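Encaustic over cyanotype — adhesion failure at the panel edge

zullden
Birch panel, 10 x 10. Cyanotype on cotton paper, mounted with PVA, three coats of encaustic medium. Wax releases along two edges after a week. Each coat was fused with a heat gun. Any ideas?

Drostdale
PVA. It forms a film that the wax can't soak into. Wherever it squeezed out past the paper, the medium is sitting on plastic. Mount with wheat paste or with medium.

Tunedwood
Disagree. I have mounted 132 prints with PVA and had two lift. More likely a cold panel. Warm the wood before the first coat, and keep the gun moving.

Drostdale
Two lifting is still two. What was your paper weight?

Tunedwood
312 gsm, hot press. It hides a lot of sins, I'll grant that.

Onyeka
Sand the squeezed-out glue off with 220 and test one corner before redoing anything.
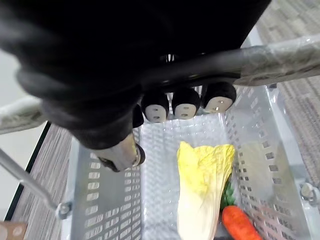
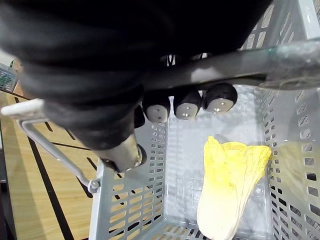
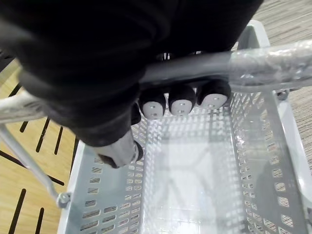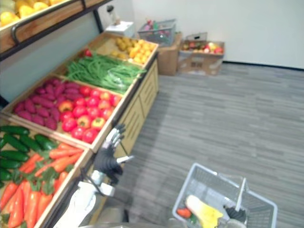
Last one: the produce stand, yellow fruit on the upper tray.

zullden
Sanded one corner down to bare birch and rewaxed it. The other edges still have glue on them, so I have a comparison. Paper is lighter than Tunedwood's, no idea of the weight.

Drostdale
Leave it a full week. Also check that the cyanotype was washed long enough. Residual salts can bleed at the margin.

Tunedwood
Salts will stain it. They won't lift wax.

Drostdale
I said bleed. I didn't say lift.

zullden
Ten-minute wash, two changes of water. Will report on the corner next week.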